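定期洁治应纳入社区口腔保健的基本安排

在口腔卫生工作中，公众的注意力往往集中于治疗环节。牙痛、断牙、肿胀，均能促使居民及时就诊；而牙龈出血、牙面积石、晨起口气较重等情况，则常被视为小事，拖延数年亦不少见。本文认为，成人定期洁治及牙周检查不应继续作为个人自行选择的附加项目，而应列入社区口腔保健的基本安排，并由诊疗机构主动通知、按期复查。

牙周疾病的特点在于进展缓慢而症状轻微。菌斑长期附着于龈缘，矿化后形成牙石，日常刷牙无法去除。牙龈由此发生炎症，刷牙或进食时出血。若炎症向深部发展，牙槽骨可逐步吸收，已经丧失的骨组织在多数情况下难以完全恢复。居民感到牙齿松动时，病变通常已有相当时日。此时所需的治疗次数、费用和配合程度，均明显高于早期处理。

Girar地区的诊疗点去年向辖区内1,130名成年居民寄发了复查通知。通知内容极为简短，仅写明上次检查时间、建议复查时间及预约方式。部分居民在回执中表示，此前并不知道洁治需要定期进行，以为一次清洁即可维持多年。这一认识上的缺口，单靠候诊区张贴宣传页恐怕难以弥补。能够看到宣传页的人，本来就已经走进了诊室。

反对意见主要有两种。其一认为，洁治会使牙齿变松、牙缝变大。这种说法流传甚广，有必要予以正面说明。牙石较多者在清除后，原先被牙石占据的空隙显露出来，肿胀的牙龈消退，患者因而感到牙缝增宽；牙石对松动牙的粘连作用消失，也会使原有的松动更易察觉。规范操作的洁治本身并不造成牙齿松动。医务人员应在操作之前作出解释，事后再作说明，效果往往要差得多。

其二认为，基层机构人手有限，应优先保障急诊和修复治疗。这一意见有其现实依据，值得认真对待。但是，将牙周维护一再后延，只会使日后的拔牙和修复需求继续增加。Pirnow诊疗点的做法可供参考：该点每周固定留出4个时段用于复查和洁治，不因当日急诊较多而取消，确需调整的，须在两周之内补足。时段数量不多，贵在稳定。居民知道约定的时间不会随意变动，爽约的情形便有所减少。

关于间隔时间，笔者不赞成对所有人适用同一标准。牙周状况良好、自我清洁到位者，间隔可以适当延长；吸烟者、糖尿病患者、已接受过牙周治疗者以及佩戴固定矫治器者，则应由医师根据检查结果缩短间隔。孕期妇女牙龈炎症较为常见，宜在备孕阶段完成检查。上述判断应当写入病历，并以书面形式告知本人，避免居民换一处就诊便得到另一种说法。

费用问题同样不容回避。Brouwer口腔保健项目曾试行小额定额自付，每次检查及洁治收取100元，其余部分由项目承担。定额的好处在于事前可知，居民不必担心坐上诊疗椅之后费用逐项增加。笔者认为，与全额免费相比，适度自付更利于长期维持，但对低收入家庭应另设减免，且减免手续不宜繁琐。要求申请人多次往返提交证明，实际上等于将其拒之门外。

此外，洁治不能替代日常清洁。每日早晚刷牙、使用牙线或牙间隙刷清理邻面，仍是控制菌斑的主要手段。复查时应当留出时间，观察居民的实际刷牙方法并加以纠正。牙间隙刷的型号应由医务人员协助选定，过粗易损伤牙龈，过细则清洁不足。对于手部活动不便的老年人，可建议使用电动牙刷，并将清洁方法同时教给照护者。

Ivside地区拟于4月起建立统一的复查登记，首批名额为1,000人。登记制度能否取得实效，取决于通知是否按时发出、时段是否得到保障、记录是否前后衔接。建议主管部门在登记启动之初即明确各诊疗点的责任，并将按期复查情况与诊疗数量一并列入年度考核。只统计拔牙、补牙和义齿数量的考核办法，难以反映预防工作的成效，也不利于鼓励基层机构投入人力。

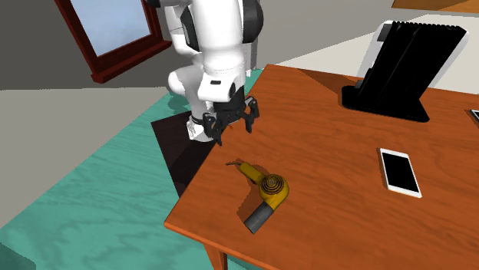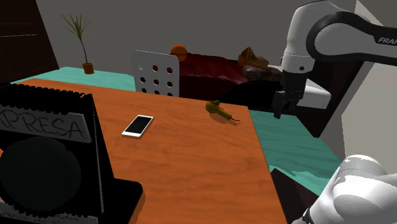

配图：木纹桌面，两幅均为计算机渲染图

本文发布于2026年3月11日，仅代表作者观点。转载请保留全文。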